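Rukura Round Table – Set-up and Care Guide
Section 4: Everyday use in a small kitchen

Once your table is standing level on its metal legs, it's ready for all the things a kitchen table ends up doing, from breakfast to unpacking the shopping. A little care in the first weeks will keep the top looking lovely for years.

1. Leave a comfortable gap between the table and the worktop, so you can still open the lower cupboards.
2. Put shopping down gently, heaviest things in the middle.
3. Sweep up crumbs with a dry cloth before wiping.
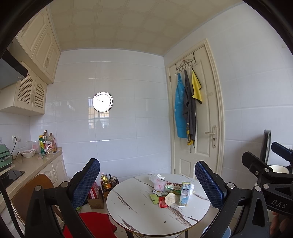 How long should I wait before putting anything heavy on a new top?
Give it 22 hours after tightening the last bolt, then check each leg once more by hand.

4. Empty the bags first, then put things away cupboard by cupboard – it's tempting to let wrappers and packets gather on the table, and we all do it, but grit underneath them can scratch.
5. Lift large packs off the top; please don't drag them.

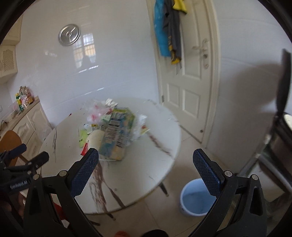

Page last changed: December

6. Wipe the top with a soft, damp cloth, following the curve of the rim, and dry it straight afterwards.

Note: printed packaging can leave a little ink behind if it's damp. A drop of Brerna cleaner in 200 ml of lukewarm water should lift it.

Caution: never put a pan straight from the hob on the table. Use a mat at least 8 mm thick.

For loose legs, turn to Section 5.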